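Section 4: Setting up your barn air and manure log

Okay, so your Omel ammonia sensor is out of the box and you've read the safety pages (please tell me you read the safety pages). Now comes the part I like, which is getting it to talk to the Wisa logbook so you end up with numbers your county office will take. I've set up a bunch of these on hog barns near Vasutdale, and I still follow my own steps with a pencil every time!

Before you start you'll need the sensor, the wall bracket, the logbook login and a ladder that doesn't wobble.

4.1 Mounting the sensor

1. Pick a spot at pig height, away from the fans and the feed line. Too close to a fan and you're mostly measuring outdoor air.

2. Screw the bracket to a solid post. Don't use the pen gates. Hogs will rub on anything, and they'll have it off by supper.

3. Snap the sensor in with the vent facing down, then run the cord up and over, well out of chewing range.

CAUTION: Never go into or lean over a manure pit to mount anything. Pit gas can drop you before you smell a thing. If the only good spot is over the pit, call us and we'll find another one. 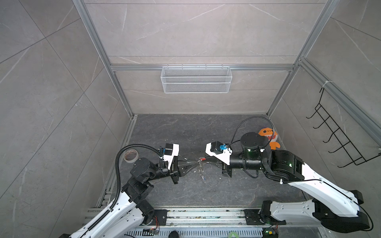
4. Turn the sensor on and leave it alone for 20 minutes. The light blinks amber the whole time, then goes steady.

5. Write down the barn name and the serial number (it's on the back, in tiny print, sorry).

4.2 Adding the barn to your logbook

1. Log in and choose Add Barn. Use the same name you use on your permit. Clem Halliday in our office once spent a whole afternoon matching "North" to "Barn 2" to "Dad's," so I'm begging you.

2. Enter your head count. If you run more than 3000 animals on one site, split them into separate barns here, even if they share a pit.

3. Type in the serial number and hit Pair.

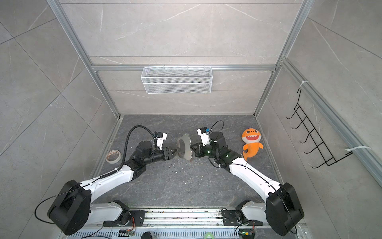 Page last changed: 2024-10-19

4. Set how often it takes a reading. I like 192 a day, one every seven and a half minutes. You can go slower, but then you'll miss the spike when the curtains close at night, and that spike is the one your neighbors smell.

NOTE: If pairing fails, move closer to the sensor and try again before you call. Metal siding eats the signal.

4.3 Logging manure the right way

The sensor only knows about air. Pit levels and spreading you still enter by hand, and yes, I know, but it goes fast once you're in the habit.

1. Read the pit marker at the same time of day, every 7 days. Enter the level in inches.

2. When you pump, start a new Spread entry. Put in the field, the gallons, and the wind direction.
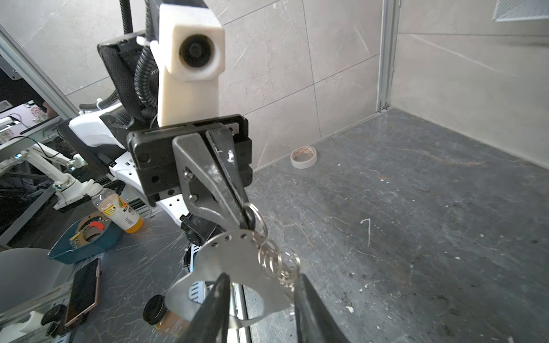

3. Add the distance to the closest ditch, creek or well. If you don't know it, pace it off now and fix it later with the map tool. The Nseir map layer already has most of the drainage ditches in it, though I've found a few missing on the older farms.

4. Save, then check that the entry shows up in green. Gray means it's only on your phone and hasn't gone up yet.

CAUTION: Don't log a spread the day before you do it. The logbook stamps the real time next to yours, and an inspector will ask.

4.4 Your first report

Give it a full month before you print anything. If you start in October, you'll see the ammonia climb as you shut the barn up for cold weather, so don't panic at that line going up. 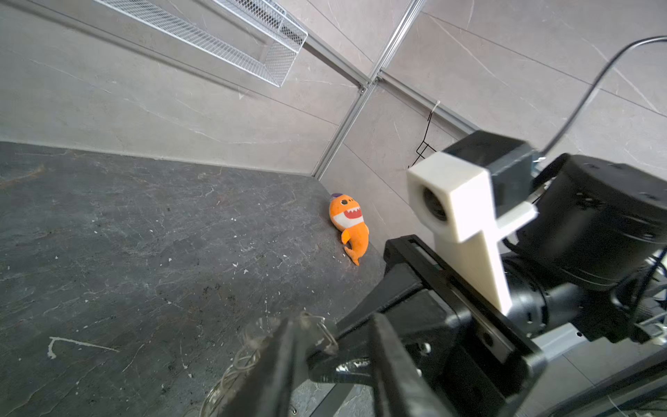
When you do print, choose the long version. The short one leaves out the wind, and wind is the first thing Hongmei Su looks for when she goes over a report with a grower. She'd also like you to fill in the comments box (dead fan, new feed, power out, whatever it was). Two words are plenty.

If a reading looks crazy, wipe the vent with a dry cloth and wait for the next one. No water, no spray cleaner! Still crazy? Take the sensor outside for an hour and see if it drops. If it doesn't, it needs a new cartridge, and changing that is in Section 5.

Questions? Use the contact form or ask for Clem | © Wisa Barn Logbook | Back to top

We use cookies to remember your barn list and keep you logged in. Accept | Settings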